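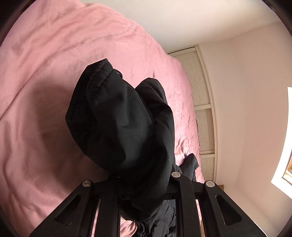 Black garment and pink duvet

About us

Bosden Claims Support helps people who have been hurt in road accidents, and the families of those who have died in them. We work mainly with motorcyclists, cyclists and pedestrians. Our office is above the chemist in Rovano Street, and there is a lift.

We began in February, 14 years ago, as a telephone line open two evenings a week. Last year we took on 221 new cases. In 72 of them the other driver was uninsured or could not be traced, and those tend to take longest.

What we do

We are not a firm of solicitors. We help you put your papers in order, ask for the police report, keep a record of lost wages and travel to hospital, and find a solicitor who handles your kind of case. Court work is usually passed to Ziółkowski & Cleta, who have a separate office and send their own terms. You are free to choose someone else.

A first meeting costs nothing. If you want us to prepare a full case file, the fee is £370, payable in two parts. We take no share of any compensation.

Visiting us

Please bring your insurance details, any letters you have received and the accident reference number if you have one. Home and hospital visits can be arranged by phone.

Page last updated November 25, 2022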